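Notebook – sourdough starter drying trials, February, 7:40 am

Batch 3 out of the dehydrator overnight. Started with 885 g of wet starter spread on the parchment, got a lot less flake than Philomena's sheet predicts. Some stuck to the paper, scraped what I could. Flakes snap clean in the middle of the sheet, still bendy at the corners. Bendy ones back in for the morning, bagged seperately.

Rehydrated a spoonful from batch 2 at the same time as a spoonful of the Orkus flour control. Batch 2 bubbling by breakfast, smells of green apple. Control smells of wet cardboard. Nuala says wait, she has seen slow ones come good on day two. OK, waiting.

Oven-drying question from Catrin: can people at home do this without a dehydrator? Door ajar, lowest setting, sheet on the middle rack. My worry is the heat kills it before the water goes. Want a thermometer clipped to the rack and a reading with the door at two or three different gaps before anyone writes that up for the Skokaldale handout.
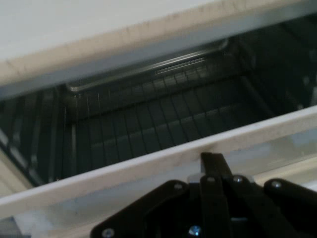 Oven, door part way down, wire rack in.

Bake test on the Draton culture (the one Mansa brought back up from dried). Dough 800 g, proofed till it held a finger dent. Loaf came out wider than tall, crumb tight at the bottom third. Underproofed I think, not the culture's fault. Sour is there but late, comes through after you swallow. Nektarios liked it more than I did. Cut the rest for toast, it's better toasted.

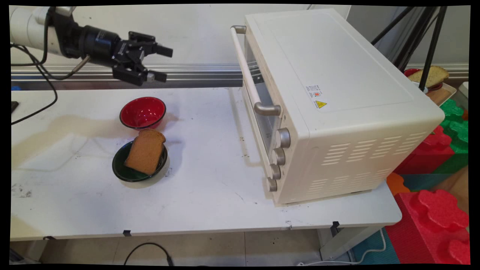
Scoring sheet for flavor needs fixing before the next round. At present we have one box for "sour" and everybody means something different by it – vinegar, yogurt, lemon. Split it in two, sharp and milky, and leave a line for notes. Also score plain and toasted on separate lines, a slice like the one propped up in the green bowl has a golden-brown crust and that pulls people toward a higher mark whatever the culture is doing. Cover the crust or trim it? Ask Philomena, she ran the Gilmartin tastings.

Storage: 40 small jars left, lids for almost all of them. Label with date dried and flour, NOT just the batch number, I could not tell 1 from the old 1 this morning. Keep the dark shelf for dried only, wet starters stay on the cold side.

To do
– weigh bendy corners again at noon
– feed control, same flour, same water
– oven gap readings w/ Catrin
– longer proof on Draton, same wieght of dough, change nothing else
– new parchment, the current roll sticks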